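**Hilo: ¿Filtrar demostraciones malas o pedirle a la política que se aguante?**

**pirneo_fan**
Abro hilo porque llevo todo noviembre con esto y ya no distingo un resultado de una superstición. Método: 335 demostraciones bimanuales, puntúo cada una por suavidad y pausas, tiro la cola y entreno con lo que queda. Con todo el conjunto, 66 % de éxito. Con el filtro, 80 %. Mismo código (Pirneo, rama principal), mismos pasos de entrenamiento.

Antes de que alguien pregunte: sí, fijé la semilla. Una. Ya lo sé.

**tuerca_loca**
Una semilla. Enhorabuena por tu anécdota.

**mariposa404**
> puntúo cada una por suavidad y pausas

Eso mide lo tranquilo que estaba el operador, y poco más. Nosotros en Jultport hicimos algo parecido y el filtro se cargó justo los episodios en que se corregía un agarre fallido. La política quedó elegantísima. Fallaba con una elegancia que daba gusto verla, y luego no sabía volver.

**pirneo_fan**
Esa me duele. Miré lo descartado y sí, hay bastantes reintentos ahí dentro. Pero también hay episodios en que el operador se queda parado como quien busca las llaves, y esos no los echo de menos.

**tuerca_loca**
Pues separa las dos cosas. Pausa larga sin contacto, fuera. Pausa seguida de reintento, dentro. No hace falta un artículo para eso, aunque seguro que alguien lo escribe.

**vondusum_dev**
Mantengo el cargador de datos de Vondusum y discrepo de los dos. Yo no tiraría nada: pesos por tramo y a correr. Lo del recorte duro da curvas bonitas cuando evalúas siempre con la misma disposición. ¿Cambiaste los objetos de sitio entre ensayos?

**pirneo_fan**
Entre ensayos, sí. Entre bloques de entrenamiento y evaluación... digamos que las posiciones se parecían mucho.

**vondusum_dev**
Ajá.

**mariposa404**
Ese "ajá" lo he recibido yo de un revisor, y venía con cuatro párrafos detrás.

**tuerca_loca**
Y los pesos por tramo, ¿quién los ajusta? Porque la última vez que probé lo tuyo acabé con más hiperparámetros que episodios. Prefiero un umbral tonto que entienda a las tres de la mañana.

**vondusum_dev**
El valor por defecto va bien. Que nadie lea la documentación es otro asunto – y ya he dejado de llorar por ello.

**pirneo_fan**
Vale, plan: 5 semillas, tres condiciones (todo, umbral con reintentos salvados, pesos de Vondusum) y disposiciones nuevas en la evaluación. Si el 80 se me queda en 66, lo publico aquí igual y cierro sesión con dignidad.

**yokoyama_sur**
Llego por el buscador. ¿Qué tarea es? Con bloques de colores me creo cualquier número.

**pirneo_fan**
La métrica de suavidad castiga mucho las tareas apretadas, y ahí sospecho que está casi todo el efecto. Esto es coger fruta y verdura de una cesta, con los dos brazos. Sacar el pepino obliga a meter la pinza en diagonal entre las mandarinas, y cualquiera que teleopere eso titubea; la ciruela suelta en la mesa, en cambio, sale con una trayectoria de manual y el filtro la adora. O sea que quizá he estado premiando ciruelas. Voy a sacar las puntuaciones separadas por objeto antes de gastar GPU en las semillas.
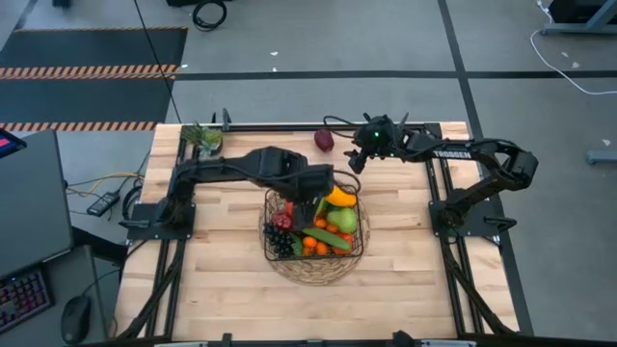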